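3. 厚手の編物衣類の折り畳みと保管

図1　折り畳んだベージュのケーブル編みセーター。ピンク色の布の上にある。
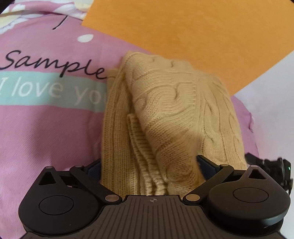 厚手のセーターは、吊るして保管するのと、畳んで保管するのと、どちらが形を保ちやすいのか。

畳んで平らに置くほうが形を保ちやすい。吊るすと、セーター自身の重さが肩の部分に集まり、編目が縦の方向に伸びるためである。

3.1 本節の目的

前節では、織物のシャツとズボンについて、畳み方と折り目の残り方の関係を述べた。本節では、同じ考え方を編物の衣類に広げる。編物は織物と違い、糸がループを作りながらつながっている。そのため、力を受けたときに伸びやすく、力がなくなった後も完全に元の形に戻るとは限らない。特にケーブル編みは、編目を交差させて縄のような模様を作る編み方であり、模様の部分が地の部分より厚くなる。厚さが一様でない布をどのように折るかという問題は、家庭で毎年くり返されているが、これを直接に扱った報告は少ない。

本節で「厚手」というのは、平らに広げて身頃を二枚重ねたとき、手で押さえても折り目の線がはっきり付かないものを指す。この定義は厳密ではない。しかし、調査に協力した家庭の人が自分で判断できることを優先して、このように定めた。図1のようなケーブル編みのセーターは、この定義に入る代表的なものとして扱う。

3.2 調査の対象

調査は、Ikemora地区の232世帯に質問紙を配る方法で行った。質問紙では、冬の衣類を片付ける時期、片付ける場所、畳み方、および次の冬に取り出したときの状態をたずねた。さらに、協力を得られた家庭から、実際に保管しているセーター324枚を見せてもらい、畳んだ状態のまま、縦、横、厚さを測った。測定のとき、調査者は衣類を畳み直さなかった。家庭での畳み方そのものが本節の関心だからである。

片付けの時期は二月の終わりから五月まで広く分布した。暖かい日が続いてから一度に片付ける家庭と、着なくなったものから少しずつ片付ける家庭とがあり、後者では、片付けの途中のセーターがベッドや椅子の上に数日置かれることが多かった。自由記述の欄には、「畳む場所が狭いので、寝具の上で畳む」という回答がくり返し見られた。柔らかい面の上で畳む場合には、机の上で畳む場合と比べて、袖の位置をそろえにくいという問題がある。この点は3.4で改めて述べる。

3.3 畳み方の分類

観察した畳み方は、大きく二つに分けることができた。ここでは、先行する予備調査で使った作業名をそのまま用い、それぞれをAta型、Bukhari型と呼ぶ。

Ata型は、セーターを背中を上にして広げ、両方の袖を身頃の上に水平に折り、次に左右の脇を中央に寄せ、最後に裾を襟のほうへ折り上げる畳み方である。仕上がりは長方形になり、棚に重ねるときに角がそろいやすい。衣料品店の陳列で見る形に近いため、多くの人がこれを「正しい畳み方」と理解しているようである。

Bukhari型は、初めに身頃を縦に二つに折り、両方の袖を重ねてから、その袖を斜めに身頃の上へ戻し、裾から二回または三回折る畳み方である。手の動きが少なく、広い場所も必要としない。しかし、袖と身頃が一か所に集まるので、その部分が厚くなる。仕上がりは完全な長方形ではなく、一方の側が少し高い形になる。

この二つのほかに、裾から巻いて筒の形にする畳み方も見られた。ただし、厚手のセーターでは巻いたものが自然に開いてしまうため、紐や袋を使う家庭に限られていた。このため、以下の比較には含めない。

二つの型の違いは、畳み終わった形だけではなく、折り線がどこを通るかにもある。Ata型では、脇を寄せるときの縦の折り線が二本でき、これが前身頃のケーブル模様と平行になる。模様の列の間に折り線が入れば、厚い部分を折らずに済む。一方、模様の列の上に折り線が入ると、交差した編目が外側に押し出され、取り出した後も模様の片側が浮いて見えることがあった。Bukhari型では縦の折り線は身頃の中心に一本だけであるが、中心に太い模様があるセーターでは、最も厚い部分を折ることになる。したがって、どちらの型がよいかは、模様の配置によって変わると考えられる。

3.4 畳む面の影響

畳む作業を行う面について、硬い面と柔らかい面を比べた。硬い面には机の天板を用い、柔らかい面には寝具の上に布を掛けたものを用いた。同じセーターを同じ人が両方の面で畳み、仕上がりの寸法を比べた。

硬い面では、布を手のひらで押して空気を抜くことができる。柔らかい面では、押した力が下に逃げるので、空気が抜けにくく、畳んだものが高くなりやすい。また、柔らかい面に掛けた布とセーターの裏側との間に摩擦があり、折り返すときに下の布がいっしょに動くことがあった。これは厚手の毛布や、表面が起毛した布のときに目立った。作業をする人は、片手で下の布を押さえ、もう一方の手で袖を折るようになり、結果として袖の折り返しの角度が左右で異なることが多くなった。

ただし、柔らかい面にもよい点がある。畳み終わったセーターの端に、下から指を入れやすいことである。机の上では、セーターの下に指を入れるために一度端を持ち上げなければならず、このときに一番下の層がずれることがある。柔らかい面では、面のほうがへこむので、ずれは小さかった。持ち上げる動作まで考えれば、どちらの面が優れているかを簡単に決めることはできない。

持ち上げ方については、次のことが観察された。折り山、すなわち布が折り返されて丸くなった側を持つと、層がまとまったまま動く。反対に、裾や袖口の端が重なっている側を持つと、外側の層だけが引かれ、内側の層が残りやすい。ケーブル編みでは、表面の凹凸が互いにかみ合うため、平らな編地よりも層のずれが起こりにくいと予想していた。結果はおおむね予想のとおりであったが、凹凸を指で強くつまむと編目が引き出される場合があり、つまむよりも、面で支えるほうが安全である。

3.5 重ね置きの試験

畳んだセーターを重ねて保管したとき、下のものがどのような影響を受けるかを調べた。試験では、Ata型とBukhari型で畳んだセーターの上に平らな板をのせ、板を含めて2,000 gの荷重をかけ、8週間置いた。保管にはBendgateの引き出しを使い、荷重をかけない同じ型のセーターを隣の引き出しに入れて比較の対象とした。引き出しの中には、乾燥剤を入れなかった。

荷重を取り除いた直後には、どちらの型でも厚さが減っていた。Ata型では全体が一様に薄くなり、Bukhari型では袖の集まった側だけが強く押されていた。後者では、袖の縁の線が身頃に写り、ケーブル模様を斜めに横切る浅いくぼみになっていた。平らに広げて一晩置くと、くぼみの多くは目で見えなくなったが、手で触れると、模様の高さが周囲より低いと感じられる所が残った。

蒸気を当てると、この違いはさらに小さくなった。このとき、アイロンを直接に布に付けると模様がつぶれるので、布から離して蒸気だけを当てる必要がある。蒸気を当てた後は、湿り気がなくなるまで畳まないことが望ましい。

荷重をかけなかったセーターでは、折り線の位置にわずかな曲がりが見られただけで、模様の高さの変化は認められなかった。このことから、保管中の変形は、折ることよりも、上からの重さによって大きくなると考えられる。家庭では引き出しに入る限り重ねることが普通であるため、厚手のものを上に、薄手のものを下に置くという順序だけでも改善になる可能性がある。しかし、質問紙の回答では、反対の順序、つまり「重いものを下にすると安定する」という考えが多く見られた。この考えは崩れにくさについては正しい。ただし、最も下の厚手のセーターが、その上のすべての衣類の重さを受けることになる。重ねる高さを低くすれば、順序の問題そのものが小さくなる。

3.6 考察

以上の結果を、家庭での片付けの条件に戻して考える。Ata型は仕上がりがそろい、重ね置きにも強いが、広げる場所が必要である。Bukhari型は狭い場所でもできるが、厚さの差が残る。回答した家庭の中には、畳むときはBukhari型で行い、引き出しに入れる前に袖だけを平らに直すという人もいた。この方法は二つの型の中間にあたり、袖の重なりを減らすことができる。本節の試験には含めなかったが、今後比べる価値がある。

また、畳み方を決めるときに、模様の配置を見てから折り線を選ぶ人は少なかった。多くの人は、どのセーターでも同じ手順で畳んでいる。手順が決まっていることは作業を速くするので、これを変えることを求めるのは現実的ではないかもしれない。むしろ、いつもの手順の中で、脇を寄せる幅だけを少し変え、模様の列と列の間に折り線を置くことを勧めるほうが受け入れられやすいと思われる。

本節の結果にはいくつかの限界がある。第一に、糸の材料を区別していない。羊毛と綿とアクリルでは、荷重を除いた後の戻り方が違うはずであるが、表示のラベルが切り取られているものが多く、材料を確認できない場合があった。第二に、測定は畳まれた状態で行ったので、畳む前の着丈や身幅との関係を示すことができない。第三に、試験の期間は、家庭での実際の保管期間より短い。夏を越えて保管した場合には、湿度の変化も加わるため、くぼみの戻り方が異なる可能性がある。

次節では、畳んだ衣類を入れる容器について述べ、引き出し、棚、および布の袋の間で、取り出しやすさと形の保ちやすさを比較する。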